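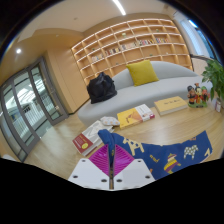 A dark blue cloth with a cartoon print and a stack of books on a light wooden table.

Predarer Home Energy Monitor: review after one heating season

Reviewed by Thịnh Đỗ

The Predarer is a whole-house electricity monitor. It clamps onto the two main lines inside your breaker panel, reads the current, and sends the numbers to a phone app and a small countertop display. I bought mine at full price and had it running from early winter until June.

My house is all electric apart from the water heater, which runs on propane. I wanted to know two things: what the heat pump costs on a cold night, and what the house uses when everyone is asleep.

Installation

The box holds the monitor, two clamps, an antenna, the display and a printed guide. The guide is clear as far as it goes, but it assumes your panel has a spare two-pole breaker. Mine did not, so the electrician had to move two circuits first. He was finished in 45 minutes. Do not open the panel yourself unless you are qualified. The main lugs stay live even with the main breaker off.

Pairing with the router took three tries. The monitor only works on the 2.4 GHz band and the app does not tell you this until the second failure.

Accuracy

I compared the monthly total in the app with the utility meter, reading both at 7 a.m. on the first of the month. Over the winter the app came in slightly low each time, and the gap was too small to matter for household budgeting. I would not use it to argue with a utility over a bill.

Single loads are harder. The Predarer tries to recognize appliances from the pattern of their draw. It found the heat pump and the clothes dryer quickly. It took almost 9 weeks to find the refrigerator, and it still confuses the dishwasher with the bathroom space heater. You can correct it by hand, though the correction did not always stick.

What I learned from it

Overnight use was higher than I expected. With the heat pump off, the house sat at a steady 85 watts above what I had worked out on paper. Most of that came from an old dehumidifier in the crawl space that had been left on its lowest setting. I unplugged it and the line on the graph dropped.

The heat pump's backup strips were also coming on too early. The display showed the jump every morning when the thermostat stepped up. I changed the schedule to a slower rise, and the early spikes mostly went away – they still show up on the coldest days.

The app

The live view is good. It updates every couple of seconds and the scale adjusts well. The history view is weaker. You can look at a day, a week or a month, but you cannot set two months side by side. Export is limited to 1000 rows per file, so a full month of minute data has to be pulled in pieces and joined in a spreadsheet.

Time-of-use rates are supported, with up to four price periods. There is no way to enter a demand charge, so if your utility bills for peak demand, the cost figures will be wrong.

Compared with others

I used a Cliltex plug-in meter before this. It is cheap and fine for a single lamp or freezer, but it cannot measure anything hardwired. A neighbor has the Majimbun panel kit, with a separate clamp for every circuit. It does no guessing and gives better answers, but the wiring is a bigger job and the panel ends up crowded. The Tenier costs less than the Predarer and has a nicer display. When I looked, it needed a paid plan to keep more than a month of history.

Verdict

The Predarer is a good fit if you want whole-house totals and a live number to watch. If you need reliable figures for each appliance, get a per-circuit kit instead. I am keeping mine and will add the solar clamps when the panels go up on the garage.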